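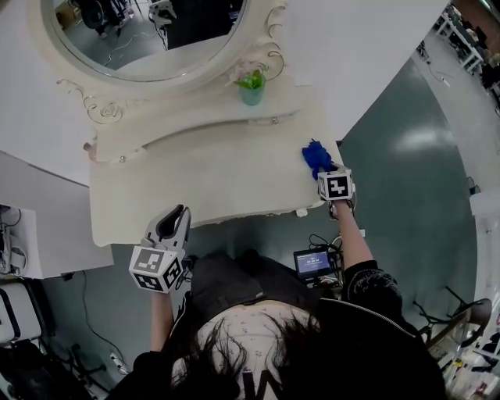 ## 4. Preparing and submitting a family notice

Section 4 applies to funeral directors, celebrants and members of the public who have registered for the Brunham Notices service. Registration is covered in Section 3. Notices for anniversaries and acknowledgements are entered on a separate screen and are described in Section 6.

### 4.1 Before you begin

Have the following to hand:

- the full name of the person who has died, as it is to appear in print, with any former name
- the town or village of residence
- the place and time of the funeral, if these have been confirmed
- the wording of any request about flowers or donations
- the name and telephone number of the funeral director

The person placing the notice must be the executor, a close relative, or a funeral director acting on the family's instructions. The service desk will contact the funeral director before any notice is released.

> **Caution:** Do not enter the family's home address in the text of the notice. The address is required on the account page only and is never published.

### 4.2 Entering the text

1. Sign in and select **New notice**.
2. Choose the edition. Notices placed in the Lorkimham edition also appear in the online register. Notices placed in the Caltton edition appear in print only, unless **Add to register** is ticked.
3. Enter the surname in the first box and the forenames in the second. Do not use capitals throughout; the surname is set in capitals automatically.
4. Type or paste the notice into the main box. The standard notice allows 200 words, excluding the name line.
5. Select **Check length**. If the notice is too long, the surplus words are shown in red.
6. Select **Save draft**.
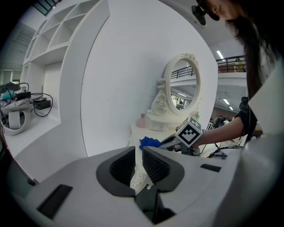

*Fig. 4a. Ornate white vanity mirror in a bright white room.*

**Note:** Text pasted from a word processor may lose its accents and dashes. Read the draft through before saving, with particular attention to personal names and the names of regiments, ships and places of worship.

Drafts that have not been submitted are kept for two months and are then removed. A removed draft cannot be restored by the service desk.

### 4.3 Service details

1. Open the draft and select **Funeral arrangements**.
2. Enter the venue. If it is on the approved list, the postal town will be filled in automatically.
3. Enter the time in the form 2.30 p.m. The twenty-four hour clock is not used in print.
4. If there is to be a committal or burial elsewhere, select **Add second venue**.
5. If the service is private, select **Private**. The venue and time will be withheld from both editions, and the standard line "A private service will be held" will be inserted. It may be edited.

Where arrangements have not been confirmed, leave the section blank. A further notice may be placed later at the reduced rate by quoting the reference of the first.

### 4.4 Flowers and donations

1. Select one of the options shown: **Flowers welcome**, **Family flowers only** or **No flowers**.
2. If donations are invited, select **Add charity** and enter the registered name in full. Up to two charities may be named.
3. State how donations are to be made. Most families ask for them to be sent care of the funeral director.
4. If a collection is to be taken at the service, tick **Retiring collection**.

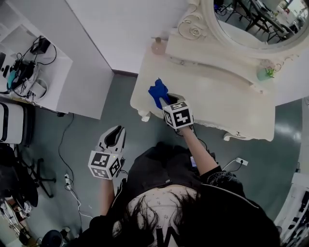

*Fig. 4b. Crumpled blue cloth near the front edge of the table.*

> **Caution:** Bank details must not be entered in a notice. Any notice containing an account number will be returned.

Links to private fundraising pages are accepted in the online register once Form 872 has been completed by the organiser of the page. Links are not printed.

### 4.5 Proof and approval

1. Select **Request proof**. The proof is sent to the e-mail address held on the account.
2. Read the proof aloud with a second person where possible, and compare the spelling of each name with the family's own written copy.
3. To make a change, select **Amend**, correct the text and request a fresh proof.
4. When the proof is correct, select **Approve**. Approval may be given by the account holder only.

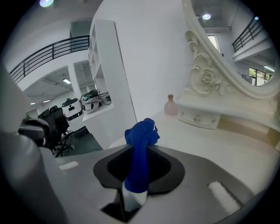

5. Pay by card or, for firms with a Kofler trade account, select **Charge to account** and enter the purchase reference.
6. Keep the confirmation message. It contains the notice reference, the edition and the date of publication.

**Note:** An approved notice may be withdrawn until noon on the working day before publication. After that time it will appear in print, although the online version can still be amended on request.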